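**Fomden lässt falten**

Kutine. In der Wäscherei Fomden wird seit Mai nicht mehr nur von Menschen gefaltet. An der Station 2, zwischen Mangel und Versandtor, arbeiten zwei Roboterarme der Firma Branska, und sie lassen sich Zeit. 18 Tücher schaffen sie in der Stunde, sofern der Stoff mitspielt. Magdolna Csizmadia, seit den Neunzigern im Betrieb und Leiterin der Frühschicht, legt diese Menge nach eigenen Angaben vor dem ersten Kaffee zusammen.

Trotzdem ist die Geschäftsführung zufrieden. Die Arme laufen auch nachts, brauchen keinen Parkplatz und haben sich bisher nicht zum Dienstplan geäußert. Letzteres übernimmt die Belegschaft. Entlassen wird laut Betriebsleiter Panagiotis Dumitrescu niemand, doch die Aufgaben verschieben sich: Wer früher faltete, sortiert jetzt vor, kontrolliert nach und drückt dazwischen auf »Weiter«. Für die neue Tätigkeit gibt es eine Schulung, eine Urkunde und vorerst denselben Lohn. Über eine Zulage wird verhandelt — seit dem Frühjahr, mit Gebäck.

In der ersten vollen Betriebswoche gingen 2749 Tücher durch die Station. 2530 davon konnten ohne Nacharbeit ins Regal, der Rest landete auf dem Tisch von Csizmadia. »Ich habe jetzt einen Kollegen, dem ich hinterherräume«, sagt sie. »Das kannte ich schon, aber der vorige hat wenigstens gegrüßt.«
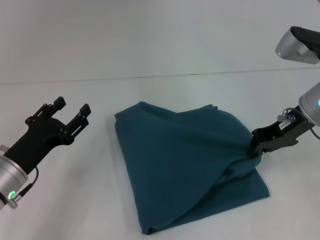

Schwierig bleibt der Anfang, also die Suche nach einer Ecke, an der sich das Falten überhaupt lohnt. Branska will dafür im Herbst neue Software liefern, unter dem Namen Fang. Bis dahin dürfen die Frühschichtler eingreifen, allerdings erst nach dem Druck auf den Halteknopf und mit Eintrag ins Protokoll. Das Protokoll wird von Hand geführt.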